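Do You Really Need a Brush Rack?

Wednesday, October 12, 2022
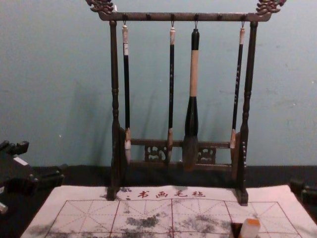

How I ended up with one

I started brush calligraphy in July, at the kitchen table, with a bottle of ink and a pad of practice paper with grid lines on it. I was told by practically every beginner's page on the internet that I would need a rack. Brushes have to hang, they said. Brushes that don't hang will rot, or warp, or go bald, depending on who was writing. Most of these pages also had a link to a rack you could buy.

I don't like being told I need furniture for a hobby I've had for a week. So I went without, and kept my brushes in a mug for most of the summer. Then I gave in. Mine is dark brown wood, with turned posts that look like a row of beads and a carved curly thing at each end of the top bar. The listing called them dragons. I've looked at them from every side and I'd accept clouds.

It came from a shop called Drarnberg Paper & Ink, which is a long bus ride from me and worth it only if you also need paper.

What hanging is supposed to do

The theory goes like this. You rinse the brush, you shape the tip with your fingers, and you hang it with the hair pointing down. Any water left in the hair runs away from the ferrule (the collar where the hair goes into the handle) and not back into it. If water sits in there, the glue softens and the hair starts to come out.

I believe the part about the glue. I had one brush go loose after a few weeks in the mug, standing up on its end with the wet hair on top. That's one brush, and it was a cheap one, so I'm not going to pretend I ran a trial. But I could wiggle the head with two fingers and I couldn't when I bought it.

What I don't believe is that hanging is the only answer. You can lay a brush flat with the tip over the edge of a saucer. I did this with the others for the rest of August and they were fine. The trouble with the saucer is that you need a flat spot that nobody will put a plate on, and I don't have one of those.

The brushes on it

There are four on there now. The three slender ones with the white caps on top are the ones I use most. Two of them have faint characters down the handle that I can't read, and I've been told by two different people that they say two different things, so I've stopped asking.

The fat one with the cream handle was a mistake. I bought it because a video made big characters look relaxing. They may be relaxing if you have a floor you don't mind getting ink on. It takes an unbelievable amount of ink, it takes forever to rinse, and I've used it on exactly one weekend. I will say it looks good hanging up, and I suspect that's how a lot of them get sold.

Where the rack is better than I expected

I can see what I own. In the mug it was all handles, and I'd pull out the wrong one, look at it, and put it back. Now I reach for the one I want. This sounds like a small thing and it is, but I practice in short bursts before work and I noticed the difference in the first few days.

It also keeps the tips from touching anything. A brush that has been pressed against the side of a mug overnight comes out with a bend in it, and you spend the first page of practice fighting the bend. I'd been blaming my wrist.

Where it isn't

Dust. The carving is all holes and curls, and dust loves it. I go over it with an old soft paintbrush, so I now own a brush for cleaning the thing that holds my brushes. If I bought again I'd look hard at a plain one.

The hooks are small and the loops on some brushes are stingy. Hooking one on with inky fingers is a fiddly job, and I have dropped a freshly shaped tip straight onto the table more than once. A brush with no loop at all is out of luck unless you tie a bit of thread to it, and the thread slips.

Drips are the other thing. Squeeze the hair in a paper towel first, and then squeeze it again, because whatever you leave in there is going to land under the rack. I keep a folded dish towel down there on practice days. There's a gray spot on it that won't come out in the wash.

And it doesn't dry brushes any faster, whatever the ads say. A Hereck rack I looked at online promised "rapid airflow drying." It was a bar with hooks on it. The big brush takes as long as it takes, and in damp weather that's a day and then some.

On the accessories

Once you've bought a rack, every shop assumes you'll want the rest. Brush rests, water droppers, ink beds, a seal with your name on it. The Rosser catalog has 14 pages of paperweights. I use a flat rock.

I did buy a felt mat from Kileo and I'd buy it again. Ink goes through thin paper no matter how careful you are, and the kitchen table was starting to show it. That should have been my first purchase, way ahead of anything carved.

So, do you need one?

If you own a single brush, no. Use the saucer. If you own two or 3 and you rinse them properly, still no, provided you have a safe place to lay them down.

If you've got more than that, or a small kitchen, or people in the house who move things, then I think a rack earns its space. Get one with hooks you can work with wet hands and check the height against your longest brush before you pay. Some of the cute little ones are too short for anything with a real handle, and the tip ends up resting on the base.

I'm keeping mine. I still think the pages that scared me into it were overselling, and I'd like the loose brush looked at by somebody who knows about glue. I've put a drop of wood glue in the ferrule and I'm leaving it alone until the weekend.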